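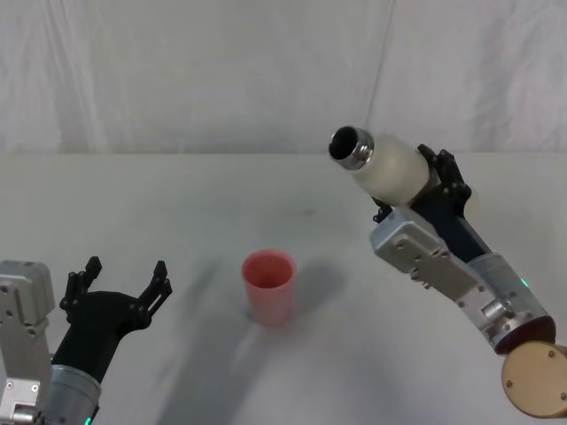
I get the same handful of questions about white cloth backdrops and white tables over and over (mostly from people who sell small things online, plus a few model builders – hello!), so I finally put my answers in one place. I've used a setup like this nearly every day for years, first at my kitchen counter and then in the back room at Atance, the little shop I help run on Herrera Street. Last tidied up in February 2019.

## Do I really need a cloth? Can't I use a wall?

You can! If you have a plain white wall with no outlets, no baseboard and no scuffs at table height, push the table up to it and go. I never had a wall like that. Cloth also moves with you, and when it gets dirty you throw it in the wash, which I have yet to manage with a wall.

## What kind of fabric should I buy?

Something matte, first of all. Anything with a sheen will throw little bright streaks every time the light changes, and you'll go nuts chasing them. After that I look at how thick it is. Hold it up to a window, and if you can make out the window frame through it, keep shopping or hang it double.

My everyday cloth is a plain white one called Trullulex, sold by a small mail-order place, Orkover, item 1652 in their catalog. I don't get anything for saying so. Before that I used a bedsheet, and the bedsheet was fine. A bit thin, but fine.

## Bright white or off-white?

I like off-white. The very bright bluish ones look terrific in the package and then make everything in front of them look gray or yellow, especially unglazed pottery and anything made of paper. Take one of the things you actually plan to put on the table, lay it on the cloth in the store, and trust your eyes.

## How big should it be?

Wider than your table, always. People measure the table, buy exactly that width, and then find out that the minute they step to one side they're looking past the edge of the cloth at the water heater. I allow 2 extra feet overall, split between the sides. For height, mine drops from 8 feet, and that's more than I need for small stuff, but I'd already put the rod up by the time I figured that out, so there it stays.

## Should the cloth hang behind the table or run down onto it?

Both work and people get oddly heated about this. Running it down in a big curve gives you no line at the back. Hanging it straight down behind the table gives you a clean edge where the tabletop stops.

I'm on the hanging side. My table gets used all day, things get set down and picked up and nudged around, and a cloth lying on the surface bunches up under every single one of them. With the cloth behind, I can wipe the table with a damp rag and carry on. If I were taking one fancy portrait of one vase I'd probably do the curve.

## How do you hang it?

Curtain rod, clip rings. That's it. I've tried tape (falls down at night), thumbtacks (holes, and then bigger holes) and a tension rod that let go in the middle of a busy October afternoon and took a tray of saucers with it.

I use 7 clips across the top. Start with the two ends, then the middle, then fill in. If you work from one side to the other, you'll end up with all the slack in the last corner and have to start over.

## How do I get the wrinkles out?

Steam it while it's hanging. A cheap handheld steamer is plenty. Go from the top down, tug the bottom hem gently with your free hand, and leave it alone until it's dry. Sharp fold lines are the stubborn ones, and they may need a second pass from the back.

That said, I don't chase every last ripple. Soft vertical folds don't bother me at all – it's cloth, it's allowed to hang like cloth. If you want it dead flat, sew a pocket along the bottom hem and slide a dowel in.

And please roll it for storage, around a cardboard tube if you can get one. Half of the crease questions I get are really folding questions.

## How far from the wall of cloth should my stuff sit?

Farther forward than you think! If something sits right at the back edge, its shadow lands on the fabric. Slide it toward you until the shadow falls on the table and stays there. There's no magic number. Move it, look, move it again.

## Does the table have to be white too?

Nope, but it makes life easy. A pale top bounces some light back up into the undersides of things, so mugs and bowls don't go murky at the bottom. White on white also means you can tell very quickly if you've left a screw or a pen cap lying around.

The downside is crumbs, smudges, fingerprints, pencil marks, all of it. I keep a rag and a spray bottle on a hook nearby, and for pencil I use an ordinary white eraser. Don't go at it with a scouring pad. You'll get dull patches, and those catch the light differently from the rest of the top forever after.

## My white things vanish against it. Help?

Put something dark just off to each side, out of view. Black foam board is great, but I've used a dark sweater over a chair. The edges of the white thing pick up a little of that darkness and you can see its outline again. Turning off any light that points straight at the cloth helps too.

## How often do you wash the cloth?

When it looks grubby, and always before a big batch of new stock. Cold water, no bleach (mine went faintly yellow the one time I tried it), and no fabric softener. Then I hang it back up a little damp on its own rod, and half the wrinkles drop out for free.

Cotton shrinks, by the way. Wash it once before you hem it. I learned that with a hem I was very proud of.

## Can I leave it up all the time?

I do. It gets dusty along the top, so I run a lint roller over it every so often. If yours gets direct sun, pull it out of the way when you aren't using it, or the sunny side will age faster than the other one.

## I only have a tiny apartment. Any hope?

Sure! A narrow folding table, a sheet and a closet rod will get you going. My first version lived in a hallway and had to come down every time someone needed the bathroom.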